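3. Building the grippers, and what we got wrong first

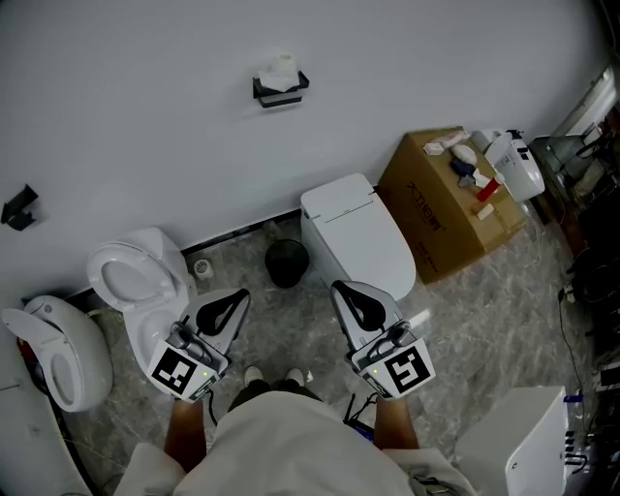 Bronisława Tomaszewski and Homa Rostami
Skarklow shared workshop, Prunham

Figure 1. Both hand-held grippers, one per hand, over the toilets along the wall. Each one has a square marker on its front face.

3.1 The hardware

I should say up front that neither of us builds hardware for a living. Homa does sheet metal and I mostly write code, so the grippers (we call the pair Bako, after Homa's old bicycle) went through 4 versions before we had something we could hold for a whole afternoon without swearing. The first version had straight fingers. They were fine on a bench and hopeless on anything round, like the rim of a bowl, so we went to the curved black pads you can see in Figure 1, and I wouldn't go back!

The two grippers are built the same way on purpose. I wanted a mirrored pair at first - it looks nicer - but then every broken part needs its own spare, and in a shared workshop the spare you have is always for the other hand. Each one carries a black-and-white fiducial marker on the front, and we use the marker to work out where the gripper is relative to the head camera. There is a small green light right beside it. In version two the light sat on top, where I kept covering it with my thumb, and we lost a good morning to a gripper that was never switched on.

Power and data go over a thin black cable on each side. We tried batteries in August and they made the grippers so nose-heavy that my wrists gave up before the batteries did. Cables have their own problem, of course. They hang underneath and want to catch on things, so leave more slack than you think you need and walk slowly.

3.2 Where we record

Our target task is lid and seat handling, which sounds silly until you try it with a two-finger gripper. A row of three toilets gives us quite different shapes within a couple of steps: an egg-shaped one, a conventional one with a seat ring, and a boxy smart one with a flat lid. We start some runs with the lids up and some with them down, and we mix the order so the policy can't just learn "left one first."

The floor is gray marble-patterned tile, and I worried about it a lot. I expected the pattern to confuse the marker detection. It didn't, or at least not in the 200 recordings we checked by hand. Glare worried us less than it should have. Light comes in from one side of the room, and when I tilt a gripper the wrong way the marker washes out for a moment. We fill gaps of up to 19 frames by interpolation and throw out anything longer.

We have kept roughly 1,000 recordings so far. The mounting brackets were bent from Selirent offcuts and the drawings are in the appendix, including the bad ones, in case somebody wants to see how the finger angle changed between versions three and four.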